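Ticket: Photo upload stuck on Fustside parenting blog
Opened by: Marietjie Coetzee
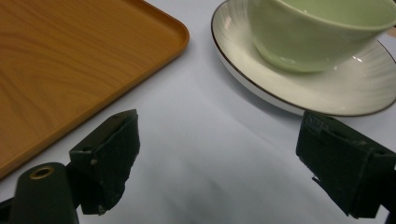

Wooden tray, green cup and saucer

Uploads to my July post on kids' bedtimes stop at 42 percent. Comments from other moms load fine.

Tried: cleared cache, second browser. Same result.

Support: Your gallery was at its limit of 60 photos. We raised it and removed 2 failed uploads. Please try again.

Marietjie: Went through in nearly 50 seconds. Please close.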